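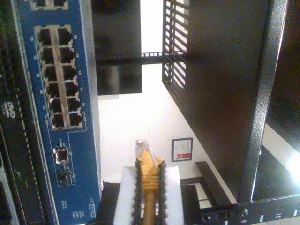

A yellow Ethernet cable held in the gripper, next to the blue switch.

The Skestden lab has started teaching its arm to patch network cables by remote control. An operator drives the gripper from a desk with two hand controllers, and each run is saved for training. The team has 356 runs so far and wants 4,000. Lining up the plug is the slow part – new operators should expect to spend most of a run on it. Training slots are open every Thursday at Elier. Sign up at the front desk.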